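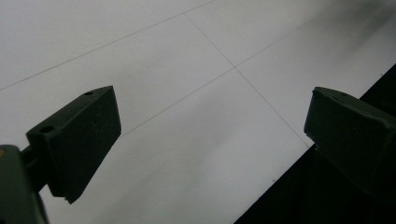

How long should I wait before walking on new grout?

Wait 24 hours for light foot traffic in socks or soft shoes. Hold off on moving furniture back for three days, longer if the room is cold or damp.

When can I seal it?

Calness standard grout needs three full days before sealer goes on. The quick-set mix is ready the next morning. Wipe off any haze first, or you will seal it in.

Do I have to seal epoxy grout?

No. Epoxy doesn't soak up water or stains the way cement grout does.

Why did my grout dry blotchy?

Usually too much water, either in the mix or on the sponge. Wring the sponge out hard and change the bucket often. If the color is still uneven after a week, a grout colorant will even it out.

Does Rellby sell small amounts for repairs?

We sell Calness in tubs and in 25-pound bags. A tub is enough for a few cracked joints - for a whole bathroom, get the bag.

Can I match my old color?

Bring in a dry chip of the old grout, even a small one. We keep 70 shades on the sample board at the Sirnoma store. Eun-ji Choo does the matching at the back counter, mornings only, and not on Friday.

Can I return an unopened bag?

Yes, with the receipt. Bags that have gotten wet or hard can't be returned. Opened tubs can't either.

Who do I ask about a large order?

Call the store and ask for Hye-jin Yook at extension 382.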